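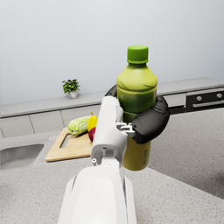
November, back at the bench after lunch. Bottle garden trial, batch 12, and I'm finally writing up the feed mix before I forget what I did (again). Stock solution is made up to 938 ml in the big jar, the seaweed one from Statano, and it went in a bit cloudy but cleared once I'd swirled it. I want to move the seedlings into drinks bottles next, and a green one with a screw cap, like the one up top, is just the sort I'm after — the tint should slow the algae down, which was the misery of the last batch!

Moss from the Plomidville bag is doing far better than the Dodov moss. I don't know why. Same tray, same water, same windowsill. The Dodov stuff has gone brown at the tips and smells faintly of pond, so I've moved it to the cold shelf and will leave it be for a bit.

Ferns: almost 50 spores up in the Zapata tray, tiny green specks, very pleasing. Lid stays on until they look like actual leaves. If anyone borrows the mister, please fill it from the rainwater tub and leave the tap alone, our tap water leaves white crust on everything.

Light meter read 2729 lux at the left end of the shelf at 3 pm, lamp on. Didn't get the right end, battery went. Need new batteries, more charcoal, and the long tweezers back from whoever has them. Cork bungs still soaking, check them in the morning.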